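Monthly Cell Check with Comments: Kitchen Chores Bench, Room 327
Month: February
Checked by: Ecaterina Gavrilă
Work order: 2803

Scope: the arm bench only. The question from Osari stays the same each month: can the arm put away kitchen things with no person at the bench?

1. Emergency stop
Pass. Tested at start and again after lunch. Arm held position both times.

2. Floor and walkway
Pass. Tape is lifting at one corner – replace before the next check.

3. Arm housing and mounts
Pass. Bolts marked and torqued. No new play at the shoulder.

4. Cables
Pass with comment. The loop over the wrist stands tall and could catch on a shelf. Fine for table work. Do not run the cupboard task until it is clipped down.

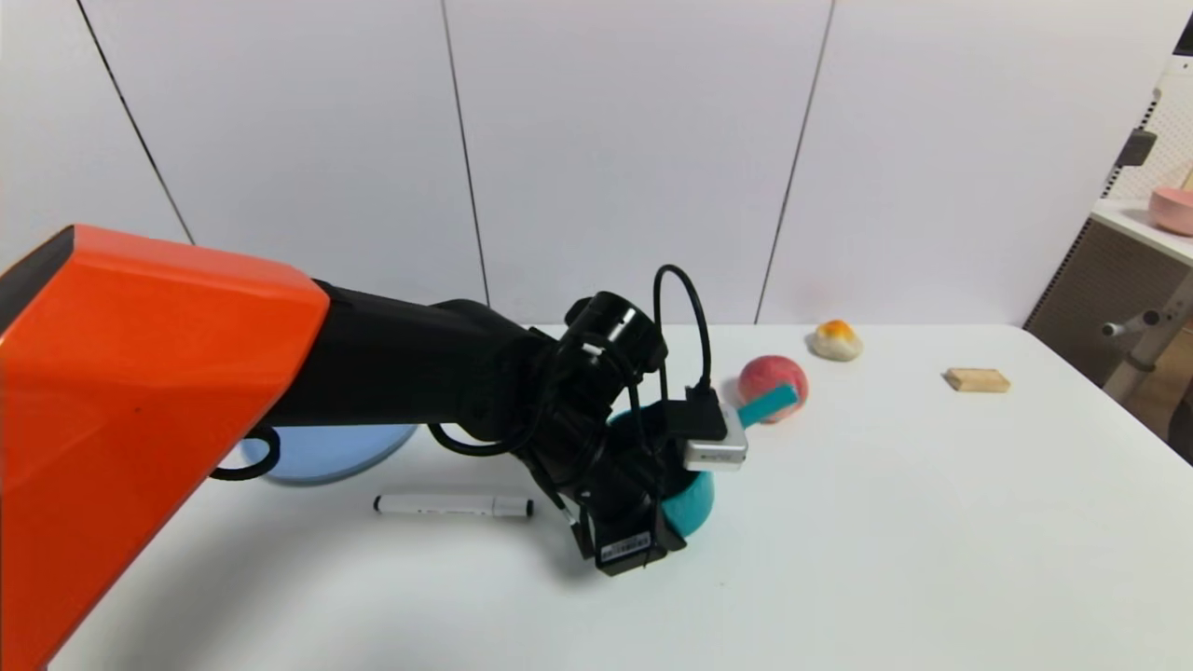 5. Gripper and handled items
Pass with comment. Teal item with the flat handle: 8 tries, 2 drops. Both drops came when the fingers closed off center. Round fruit is still hard if it sits right behind the handle, and the arm tends to nudge it. Plastic and toy items only for now. No glass, no knives.

6. Table surface
Action needed. Marker pen to be cleared before a run unless it is part of the task. Loose pens roll, and the arm does not look for them.

7. Speed limit
Pass. Set to the Buzatu low setting. Leave it there.

8. Unattended running
Not approved. It can do the easy part of clearing a table, slowly. A person still has to fix the drops and reset the dish. I would not leave it alone in a home kitchen.

Recheck items 4 and 6 before the next session.

Recent checklists
Bistden floor scrubber, battery and brushes
Zinus folding station, guards and light curtain
Osari cart lift, load test
Buzatu arm, yearly brake check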